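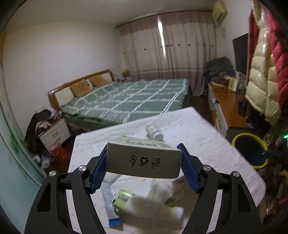

The woman who fails your gloves

Brigitta Hubmann has made a lot of line crews angry, most of them by mail. She runs the rubber goods bench at Feltwood, a test shop that takes in insulating gloves, sleeves and blankets from utilities and contractors, fills them with water, puts them under high voltage and reports back. The report is usually good news. People don't remember those.

"I've had a foreman call me to ask if I could test it again, but nicer," she says.

She came to the job from the other end of it. Her first employer was Skosstead, a contractor that put her in the warehouse in April and had her handing out gloves by May, with a training session she remembers as "a man pointing at a shelf." She learned the classes by reading the cuffs. A Class 2 glove is a stiff thing, and new hires kept trying to swap theirs for something thinner that they could feel a nut through.

"You can't blame them. You try threading a nut in those. But I'm not going to be the one who hands over the wrong color label because somebody has cold thumbs."

At Feltwood every glove gets turned inside out before it goes anywhere near the tank. Hubmann would like that to be boring. Instead she finds wedding ring marks, hand lotion, ballpoint pen, and once a grocery list written along the inside of a cuff. One batch of 60 pairs came in folded in half with zip ties around them, to save space. The creases had already started to crack.

"They were very neat," she says. "I'll give them that. Beautiful packing."

What she wants from crews isn't complicated. Roll the cuff and trap the air before you put them on, and listen. Store them flat, fingers up, in the bag. Wear the leather protectors, and don't use the leather protectors to move brush. She has said it so many times that her husband can recite it, with gestures.

The paperwork is her other cross to bear. Feltwood switched last year to a tracking program called Clomik, which gives each pair a number and emails the customer before the test date runs out. It also emailed one customer 290 times over a weekend about a single pair of sleeves.

"They sent them in, though," Hubmann says. "Fastest turnaround we ever had."
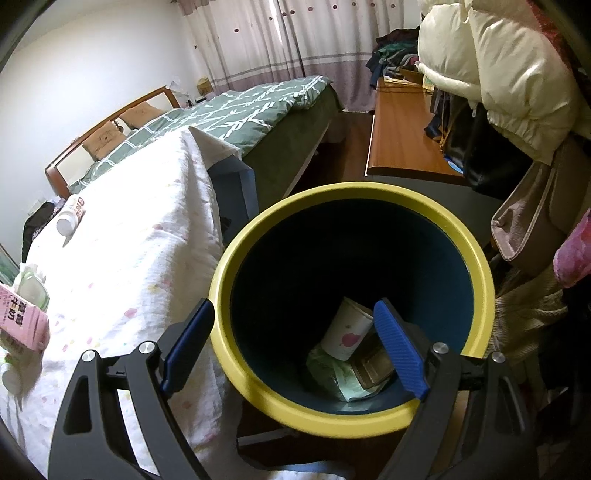
Tamer Tarawneh thinks she is too strict, and told me so at some length over the phone. His crew has lost gloves to marks he says he couldn't find with a magnifying glass, and he pays for the replacements out of the same budget as everything else. Then he added that he has never asked for one back.

Hubmann is pleased to hear this when I pass it on, and not at all moved.

"Tamer is right, it's expensive," she says. "He should tell his guys to take their rings off."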